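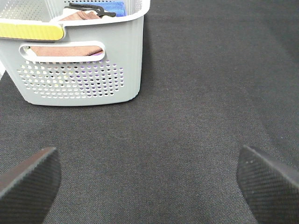

Saarela Apartments — Hot Water and Metering Group
Minutes of the meeting held 27/12/2019, ground floor meeting room

Present: Abimbola Olaniyan (chair), Grímur Skov (building engineer), Evangelia Spanos (minutes), Joni Rissanen (residents, east stair)
By phone: Jarlath Mac Giolla (Wonanow, items 3 to 5 only)
Apologies: none received

1. Minutes of the previous meeting

Approved with one correction. Item 4 recorded the return temperature at the foot of the east riser as 54 °C. The logged value was 51 °C. G.S. had the printout with him and the figure was amended on the signed copy.

2. Matters arising

2.1 The isolation valve on the west riser was replaced in the second week of the month. The old valve had been passing when closed, which explains why the west side could not be fully drained in June. The new one is a full-bore ball valve with a removable lever. The lever is stored on the hook behind the plant room door and is to go back there after use.

2.2 Insulation on the basement return pipe is complete except for the elbow behind the expansion vessel. The contractor did not have a preformed piece for it. G.S. does not consider the loss at a single elbow significant but wants it closed before the next survey, so that the survey measures the finished installation.

2.3 The question of who holds the third plant room key is closed. A.O. has it.

3. Recirculation loop

3.1 G.S. reported on the balancing work. Thermostatic balancing valves are now fitted at the foot of all risers and set to 55 °C. Flow in the short risers dropped as intended and the two long risers on the east stair now receive enough flow to hold temperature overnight. The lowest return reading since the change was 53 °C, at 04:10, on the far east riser.

3.2 J.R. asked whether the east top floor should expect the wait for hot water to shorten any further. G.S. said the remaining wait comes from the dead leg between the riser and the kitchen tap, which is longer on that floor than elsewhere on account of the way the kitchens were moved in the last renovation. Balancing will not change it. The options are a smaller bore pipe on the branch or a point-of-use heater. Neither is priced.

3.3 J.M.G. asked for the pump setting. It is on constant differential pressure, speed two. He recommended trying proportional pressure for a trial period. G.S. disagreed: with thermostatic valves on a recirculation loop the flow is low and fairly steady, and proportional control would reduce head at the moment when the far valves most need it. The group kept the present setting. J.M.G. will send the pump curve so that the operating point can be checked against it.

3.4 The weekly flush of the unused outlet in the old bicycle room continues. The log sheet is up to date apart from one week, left blank. J.R. believes the flush was done that week but the entry stays blank, as it cannot be confirmed.

4. Meter readings and the unaccounted volume

4.1 The main reading for the quarter, cold feed to the hot water cylinders, was 1,301 cubic meters. The sum of the apartment hot water meters was 1,004. The difference of 297 cubic meters is too large to be explained by meter tolerance.

4.2 Three known sources were discussed.

(a) Laundry room. The machines are supplied with hot and cold water and the hot side has no meter of its own. Booking sheets for the quarter show 400 paid sessions. On a nominal 78 liters of hot water per session, the laundry accounts for 31.2 cubic meters. J.R. noted that the booking sheets do not record sessions started without a booking, and that the sheet is sometimes taken down and a new one put up before the old one is full.

(b) Cleaning tap on the ground floor. Unmetered. Use is small.

(c) Draining and refilling for the valve work. Estimated by G.S. from pipe volumes at under two cubic meters.

4.3 That leaves most of the difference unexplained. G.S. set out the remaining candidates: a stopped or under-reading apartment meter, an unmetered branch, or crossflow through a mixing valve. On the last of these, a failed check valve in a single shower mixer can pass cold water into the hot side, or the reverse, for months with no complaint from the apartment concerned. The effect on the totals depends on which way the pressure difference runs, so 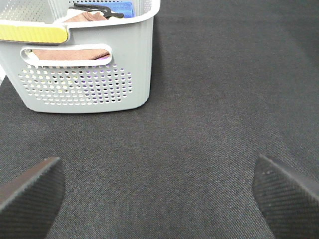 the cold side has to be read at the same hour as the hot side if the comparison is to mean anything. Up to now the two have been read on different days. G.S. proposed reading both within one hour, at the start and end of a seven-day period, with the laundry logged by hand over the same period. Agreed.

4.4 J.M.G. described the Ernar module, a clip-on pulse reader that fits the existing apartment meters. It stores hourly values and is read by radio from the stairwell. No pipework is opened. The price for the full building is in the quotation circulated before the meeting. A.O. asked whether the battery can be changed by the building. It can not; the unit is sealed and is exchanged as a whole at the end of its service life, which Wonanow gives as ten years.

4.5 J.R. raised the matter of hourly data from individual apartments. Hourly hot water use shows fairly well when someone is home. He asked that, if the module is bought, the stored interval be set to daily for billing and that hourly reading be switched on only for fault finding, with written agreement from the apartment. J.M.G. confirmed the interval can be set per unit. The group supports J.R.'s position and wants it in the contract text.

4.6 No decision on purchase. The seven-day reading comes first. If it isolates the loss to one riser, a smaller order for that riser may be enough.

5. Offer from Drendden

5.1 Drendden, the building across the yard, has asked whether the two buildings could place a joint order for meter replacement. Their meters are of the same type and two years older. J.M.G. stated that a joint order would reduce the call-out charge but not the unit price. He will put this in writing.

5.2 G.S. cautioned that Drendden's meters are in the bathrooms and ours are in the stairwell cupboards. Access time per meter will differ, and a shared hourly rate would have this building paying for theirs. A.O. will reply that Saarela is interested in principle, with labor billed separately for each address.

J.M.G. left the call at this point. 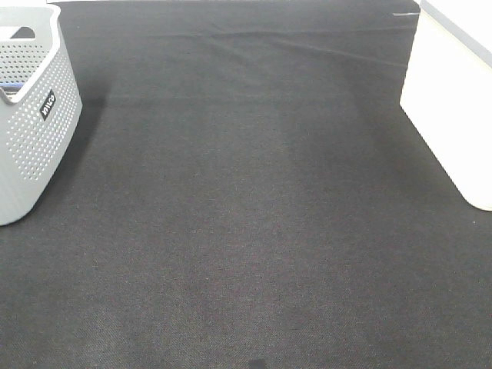
BUILDING SERVICES / LAUNDRY ROOM

6. Hot feed to the laundry

6.1 A meter on the hot feed to the laundry room is needed whatever is decided under item 4. G.S. has a suitable position on the straight section above the door, with enough undisturbed length upstream of the meter. The work requires the laundry to be closed for half a day. It will be combined with descaling of the mixing valve.

6.2 The mixing valve delivered 43 °C against a set point of 48 °C when checked. Residents on the west stair had reported long wash cycles, which is consistent with the machines heating the difference electrically. Scale is the likely cause. If the valve does not hold set point after cleaning, the cartridge is to be replaced.

6.3 Baskets and other personal items are not to be left in front of the shut-off cupboard. During the valve work the cupboard could not be opened until the area had been cleared. E.S. will put a line about it on the booking sheet. Marking the floor was suggested and not pursued.

6.4 The floor drain is slow. J.R. has lifted the grate and removed lint twice this quarter. G.S. asked that the trap be taken out and cleaned properly on the day of the closure, and that someone check at the same time whether the secondary lint screen is still in the discharge trough — it was not there when he looked, though it may have been set aside during cleaning.

7. Cylinder inspection

7.1 Cylinder 2 is due for inspection of the anode. Cylinder 1 was done last year and the anode was more than half consumed. The inspection requires the cylinder to be isolated for a morning. With one cylinder on line the morning peak is covered if the store temperature is raised to 65 °C the evening before. G.S. will do this manually and set it back afterward.

7.2 The safety valve on cylinder 2 weeps slightly after reheating. To be replaced on the same visit. The part is in stock in the plant room.

8. Any other business

8.1 J.R. asked for the temperature logs to be posted in the stairwell. A.O. has no objection. E.S. will post a single sheet with the lowest daily return for each riser. The raw files remain with G.S. and can be requested.

8.2 The label on the cold water booster panel is wrong. Pumps A and B are reversed relative to the drawing. G.S. will correct the label and leave the drawing alone.

Actions

G.S. — elbow insulation (2.2); seven-day reading, hot and cold (4.3); position and fittings for laundry meter (6.1); mixing valve (6.2); trap and lint screen (6.4); cylinder 2 isolation, anode and safety valve (7); booster panel label (8.2)
J.M.G. — pump curve (3.3); written terms for joint order (5.1); draft contract text on reading interval (4.5)
A.O. — reply to Drendden (5.2); notice of laundry closure once G.S. has a day
J.R. — hand log of laundry sessions for the seven-day period (4.3)
E.S. — booking sheet wording (6.3); stairwell temperature sheet (8.1)

The next meeting will be called when the seven-day readings have been circulated.

Minutes taken by E. Spanos, checked by A. Olaniyan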